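Keep the Cloth Flowers

Every few years somebody decides that artificial flowers are an embarrassment. The magazines say so, the people who stage houses for sale say so, and this August my brother-in-law said so while standing in my front hall with his coat still on. I have had cloth flowers in that hall for most of my adult life. I think the case against them is weak, and I want to go through it.

The first complaint is that they are fake. This is true and I don't see what follows from it. The painting over my couch is a fake lake. The fruit on my kitchen curtains is fake fruit. A cloth rose is a thing made in the shape of a rose, and people have been making things in the shape of roses for as long as they have had cloth. I know of no visitor who was fooled by mine and then felt cheated.

The second complaint is that they collect dust. They do. So do books, lamps and the tops of door frames, and we clean those or we don't. A dusty cloth rose is a sign of a household that has not dusted. A soft paintbrush takes care of it, working from the middle of the flower out, and a hair dryer on the cool setting will do the leaves. I do mine when I change the clocks. Twice a year is enough in a house without a dog.

Otis Benavides, who ran the Starno gift shop on Dunne Street until he retired, used to tell customers that the flower was never the problem. The problem was the vase. People would spend good money on stems and then push them into whatever was under the sink. He sold me my first three roses and refused to sell me a fourth until I had something to put them in. I thought he was being difficult. I now think he was right.

A fresh bouquet is gone in a week, so a poor vase only has to be forgiven for a week. Cloth flowers stay. You will look at that vase every morning for years, and it had better be something you like looking at with nothing in it. I favor glass with some color, and cloudy glass over clear. Clear glass shows you the wire stems, and wire stems are ugly. Milky glass lets a little light in and keeps the stems to itself. A narrow neck is useful too. Three stems in a wide jar fall to three sides and stay there. Three stems in a narrow neck stand up.

Vichien Inthanon took the other side of this in an earlier issue. His view was that a vase should be plain, so that the flower does the talking. For a bunch of mixed garden flowers I would agree with him. One cloth rose is a different matter. It is one color and it doesn't change, and a plain white vase under it looks like a waiting room. Stripes help. Brown and orange help most of all with red, which surprised me, because I grew up being told those colors fight.

The third complaint is about cost, and it comes from both directions. Some people say cloth flowers are cheap, meaning tacky. Others say good ones are too expensive. The rose I bought last year cost 99 cents from a bin. The Hustitz catalog has an arrangement at 565 dollars, and I would not have it in the house. I have seen the edges of a cheap rose start to fray and thought it looked better for it. Garden petals don't have clean edges after a day outdoors either.

What I would ask of anyone starting out is to take the thing apart now and then. Lay the vase down on something pale, set the flower beside it, and look at each one alone. You find out quickly which of the two you have been putting up with. Manikandan Unnithan did this with everything on his mantel and gave half of it away. He kept the vases.

I don't expect to change my brother-in-law's mind. He has a bowl of polished stones on his dining table and calls it natural. The stones were bought in a bag. 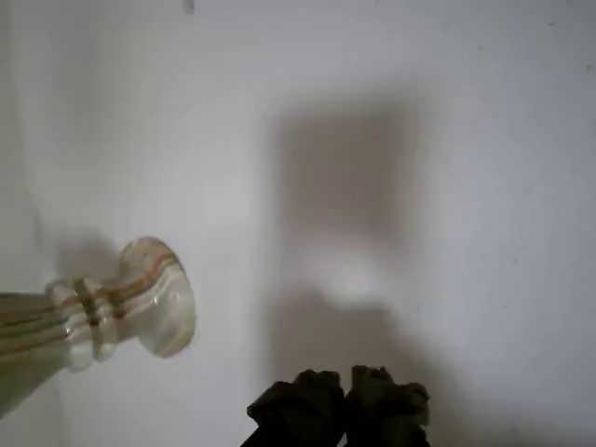
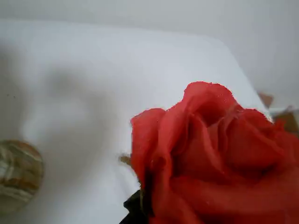 A striped glass vase with a ribbed neck, first, and then a red cloth rose.

The Rikness Household Quarterly, Issue 46, page 18

Letters on this subject are welcome, and may be cut for space. Eamon Mac Suibhne's reply on dried grasses has been held over to the next issue.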